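Home | Features | Interviews | Trade notes | Back issues | Contact

Hard water, old pipes: an interview with a heating engineer

06/02/2018

The engineer has serviced domestic boilers in and near Flutthorpe for most of a working life, first for Leblanc, the plumbing merchant that used to run its own repair vans, and later as a sole trader. The customer book holds 434 addresses. Of these, 201 are terraced houses with at least some of the original pipework, and the water that runs through all of them is hard. We met at the kitchen table, where a length of sawn copper pipe was being used to hold down invoices.

The subject was limescale, and what a householder can reasonably do about it.

"People mix up two circuits," the engineer began. "There's the water in the radiators, which goes round and round and hardly changes, and there's the water that comes out of the tap. Scale is mainly a problem in the second one. Sludge is the problem in the first. Someone rings me and says the radiators are furred up. They've got rust in the radiators. The plate heat exchanger is what's furred up, and that's a different job."

The plate heat exchanger is the part of a combination boiler that passes heat from the sealed circuit to the mains water. It is a stack of thin metal plates with narrow channels between them. Calcium carbonate comes out of solution more readily as water gets hotter, so the channels on the mains side are where it settles. The usual first sign is a tap that runs hot, then cool, then hot again.

"The boiler senses the temperature at the outlet and cuts the burner. It cools, it fires again. The customer turns the thermostat up, and that makes the scale come down faster. I set hot water at 50 degrees on a combi and leave it. A cylinder is different. You store at 60, for hygiene, and you accept the scale."

I asked how bad the local supply was. The engineer keeps a notebook of readings taken with drop-test kits at kitchen taps, and has 1,082 of them. The pattern is steady across the town, with slightly lower figures on the northern side, where the supply is blended.

"I don't do it for science. I do it so that I can show the customer the number. If I say the water's hard they nod. If I count the drops in front of them, they listen."

On treatment, opinions were firm. A salt-based softener exchanges calcium for sodium and removes the hardness. It needs space, a drain, and a bag of salt or a pair of blocks at regular intervals. A phosphate dosing unit leaves the hardness where it is and slows the formation of crystals on hot surfaces. It is cheaper and its cartridge must be changed.

"If the cartridge is two years old you haven't got a scale reducer, you've got a plastic pot. I find that in half the houses. It was fitted with the boiler and the lid has never been off."

Magnetic and electronic devices, clamped to the outside of the pipe, got a shorter answer. "I've taken them off and I've left them on. I couldn't tell you which houses were which from the state of the exchanger. I don't fit them."

The engineer's own kitchen has a Caduleo softener under the sink, bought second-hand, with an unsoftened tap kept separate for drinking. The bypass valve drips slightly. "It's on the list."

We moved on to cleaning. A scaled plate exchanger can be removed and soaked in a descaling acid, or flushed with a small pump. Both methods have limits. Where the channels are fully blocked, acid cannot reach the deposit, and the part has to be replaced. The engineer prefers replacement for anything over ten years old.

"The seals are the issue. You take it off, the rubber has gone flat, you put new seals on, and then the plates weep because the scale was doing some of the sealing. Two visits, one annoyed customer. A new exchanger is one visit."

One long-running case concerned Skelleton, a row of former mill cottages converted to flats with a shared boiler room. The system had been designed with a single large exchanger and no treatment on the incoming main. It failed every second winter. The engineer's proposal was to fit a duplex softener, so that one cylinder regenerates while the other is in service, and a second exchanger piped in parallel with isolating valves on all four ports.

"The valves were the argument. They were the cheapest item on the sheet and they got crossed out. I wrote them back in. With valves you change the exchanger in an hour and no flat goes without. Without valves you drain the lot."

The work was finished in June. When one exchanger was opened the following year, the plates had a light dusting on the mains side and nothing more. The flow rate on the shared main had been set at 63 litres a minute at commissioning and had not moved.

Not everything is worth treating. Shower heads can be soaked in white vinegar overnight. Kettles can be done with citric acid, a tablespoon in a full kettle, boiled, left for half an hour and rinsed twice. Toilet cisterns are best left alone unless the valve sticks. The engineer advises against descaling products of any sort on plated taps. "It takes the scale off, then the chrome. Wipe them dry. It's boring, but it works."

Asked what should be checked before calling anyone out, the engineer listed the stopcock, which may have been left partly closed after other work, and the small filter on the cold inlet of the boiler, which catches grit. Both produce weak hot water and both are mistaken for scale. The comparison to make is between hot and cold flow at the same tap. If both are poor, the fault is on the supply. If the cold is strong and the hot is weak, the exchanger becomes the likely cause.

"Use a measuring jug and a watch. Write it down on the day the boiler's new. Then in five years we've got something to compare it with. Almost no one does this, and I've stopped leaving the card for it because they put it in the drawer with the takeaway menus."

The last matter was softened water in the heating circuit itself. Boiler makers differ on whether a sealed system may be filled with it, and the engineer follows the manual for the model in question. Where the manual is silent, the system is filled from the unsoftened tap through a bypass, and inhibitor is added at the dose printed on the bottle. The quantity of scale from one filling is small. It becomes a concern only if there is a leak and the system is being topped up every week, in which case the leak should be found first.

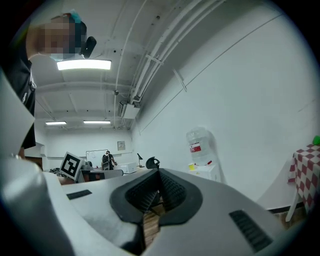
How often should the cartridge in a phosphate dosing unit be changed?

Every six to twelve months in most homes, depending on the unit and how much water passes through it. Follow the interval in the maker's instructions, and write the date of each change on the housing.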